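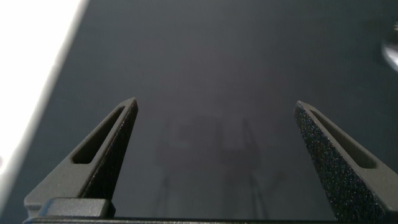

Unit 4: Wheels, Weights and the Town Clock

Clornlow Evening Courses, History of Everyday Machines
Handout updated 7 September 2026

Welcome back! Last unit ended with water clocks and candles, which measure time by using something up. Now we get to machines that chop time into equal beats, and I think this is the best part of the whole course. Please read chapter 6 in the Prudasora reader before class. The chapter is short but the drawings need a slow look.

What a weight clock has to do

A weight hangs on a rope, and the rope is wound around a drum. Let go and the weight falls, the drum spins faster and faster, and in a moment the whole thing is on the floor. So the clock needs a way to let the weight down in tiny, even steps. The part that does this is the escapement. It catches the last wheel in the train, holds it, lets one tooth go by, and catches it again. Every tick you hear is a tooth being stopped.

The early ones used a swinging bar called a foliot, with a small weight hung on each arm. Move the weights out and the clock slows down, move them in and it speeds up. Lovely idea, and rather poor timekeeping, as a foliot has no natural beat of its own. It swings as hard as it is pushed, so any stiffness in the wheels shows up in the time.

The pendulum changed that. Its swing depends mostly on its length, and much less on how hard it is pushed. Old clocks all over Europe were pulled apart and refitted with one, and for a historian that is a headache (which parts of this clock are original?) and also great fun.

Why there are so many wheels

The drum turns slowly and the escape wheel turns fast. In between sits the train, where each large wheel drives a small one, called a pinion, on the next shaft. The ratios multiply. Please don't add them - this is the mistake I see most often!

Worked example. A train has three stages:
First stage, 6 to 1
Second stage, 4 to 1
Third stage, 5 to 1
Multiply: 6 x 4 x 5 = 120
One turn of the first shaft gives 120 turns of the last.

Try the same train with the stages in a different order before class. The total stays the same, but the middle shafts turn at different speeds. Think about which order you would want if you were the one cutting the teeth.

You can practice this flat on a table. Cut wheels out of card, pin them to something soft, and push them around with a fingertip.

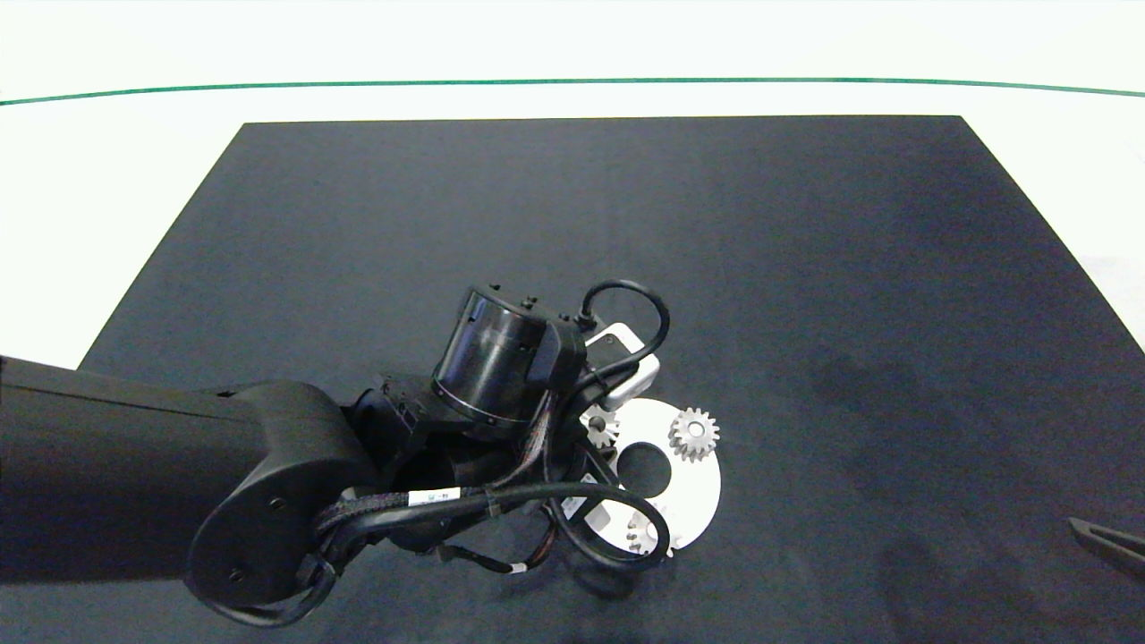
Fig. 1. Dark gray mat on a white tabletop, with a black arm reaching over it.

Teeth and their shapes

Early clock wheels were laid out with dividers and cut by hand with a file, and you can often tell. The gaps wander a little, and a tooth may be fatter than its neighbor. The surprise is how well such wheels can run. Wear evens out the worst spots, and a heavy enough driving weight gets past the rest.

Words to know:
Spur gear - teeth stand straight out from the rim, shafts run side by side
Bore - the hole in the middle, where the shaft goes
Pinion - the smaller gear of a pair
Lantern pinion - a pinion made from round pins held between two discs
Backlash - the bit of free play between teeth that mesh 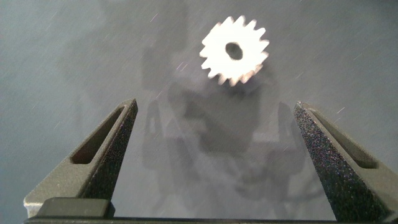

Fig. 2. Small spur gear, with the dark bore at its center.

The Hodilstead clock

Our November visit is to the church tower at Hodilstead. The frame is iron, held together with wedges, and the going train and the striking train stand end to end. Look for the empty holes where the foliot used to hang. The stairs are steep and narrow, so wear flat shoes and bring a small flashlight. Stay for the hour if you can - the noise inside the clock room is wonderful.

Written work

Choose one part of a weight clock and explain how it changed and what that did to daily life in a town. Keep it under 1,000 words. Sketches are very welcome, and they don't count toward the limit.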